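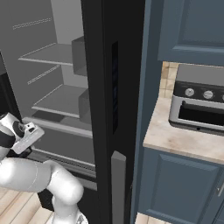
**Wenau cell — progress report, 10/12/19**

The simulated kitchen is up and the arm works in it, which puts us a month behind the September plan and well ahead of my private one. Most of the delay was the wrist. After every reset the gripper came back 4 degrees off and went for the refrigerator shelves with great confidence. We traced it to a joint offset left over from the Mottram setup, fixed it in the config file, and locked the file.

Upkeep is now written down:

- Re-zero the wrist every 20 runs.
- Reload the refrigerator model after any change to shelf height.
- Check the contact log before the overnight batch, when someone is still awake to be annoyed by it.

The last batch was 200 reaches to the lower shelf. Nearly 30 ended in a fault, all of them door contacts. The Gonlow planner treats the door as a suggestion — a padded collision shape goes in next.

Spending is on budget. We still need the second Listitz license before the drawer tests can start.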